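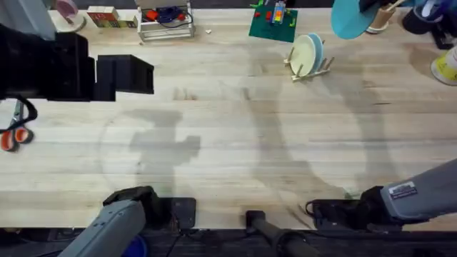
*Butcher-block tabletop, gray arms with black grippers*

# Moving a family blog from Hulus to Zisamen: comments lose their threading

**plainpermalink**

Personal blog, 427 posts, up to 2,000 comments. Mostly house, kids, and dog. I exported from Hulus last night and ran a test import into Zisamen. Posts and dates came over intact. Comments came over too, but every reply is now top level, sorted by date. On the older anniversary posts the result is unreadable.

The export file does contain a parent ID for each comment. Zisamen seems to assign new IDs on import and drop the old ones. Has anyone kept the threading?

**attic_rss**

Known behavior. The importer reads comments in one pass. If a reply appears in the file before its parent, the parent lookup fails and the field is set to zero. Hulus exports newest first, so it fails every time.

Sort the comments oldest first and import again. Use an empty site, or you will get duplicates.

**mrs_footnote**

Sorting fixed most of mine. It did not fix replies to comments I had deleted over the years. Those parents aren't in the export at all. I had 158 orphans and edited them by hand over a couple of evenings.

**plainpermalink**

Sorted and re-imported. Threading is correct on everything I've checked so far.
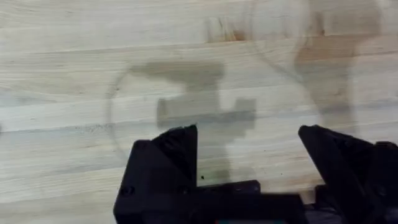
Remaining problem is the permalinks. Hulus puts the month in the path and Zisamen doesn't, so old links between my own posts go to the error page. I link back to myself a lot, especially in the yearly birthday posts.

**attic_rss**

Use Tolon. It takes a two-column list of old and new paths and does permanent redirects. Leave the links inside the posts alone.

**kettleblog**

Disagree. Redirects cover inbound links from other people's sites. Internal links should be rewritten in the export file before import. It's one find and replace with a pattern. If you ever drop Tolon, every internal link breaks again, and you'll be doing the same job with a larger archive.

**attic_rss**

One bad pattern and you've damaged text in every post. A redirect list can be switched off.

**kettleblog**

Keep a copy of the export. Run the pattern on 5 posts first and compare.

**mrs_footnote**

I did both and don't see the conflict. Rewrite the internal links, then redirect for outside traffic. Watch for two posts with the same title in different months. Without the month in the path they collide, and Zisamen adds "-2" to the second one. I had three called "Moving Day."

**plainpermalink**

I have several called "Another Year." Will build the list from the imported slugs instead of generating it from the titles.

Is Tudose any use for checking links afterward?

**kettleblog**

Yes, but set it to follow redirects and report them separately. With the defaults it counts a redirected link as good.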